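Wednesday, August 26, 2020

**Progress report to the Gerlach Fund: Plukley open day**

The Plukley workshop held its second public demonstration under the current grant. Registered attendance was 60, and the program was devoted to cloth handling with the two-armed station.
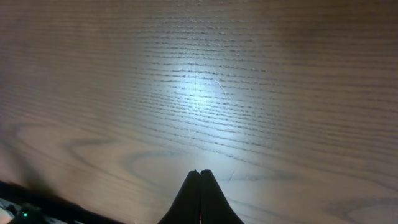 *Reading time: 2 minutes*

Visitors were received by Rosemarie Albers, who introduced the station and took questions between sessions. The exercise selected for the day was the folding and stacking of small cloths on a wooden table. Most questions concerned safety, speed and the handling of soft materials.
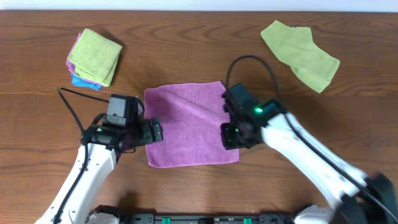

Attendance costs came to $1,345, against which $423 was recovered from the Fummont partnership. The balance has been charged to the outreach line. Written feedback forms were issued to all visitors and are being entered by the Plokasholm office.

Two matters remain open: the wording of the visitor safety notice and the length of each session, which several guests found short. Revised proposals will be submitted in October.
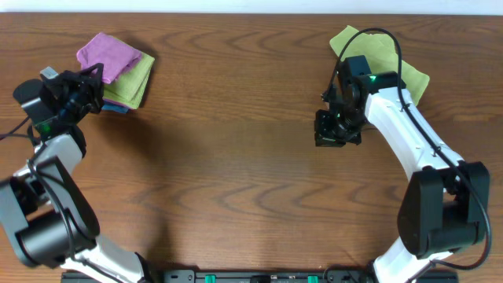
*Two-armed station with folded cloths, Plukley open day.*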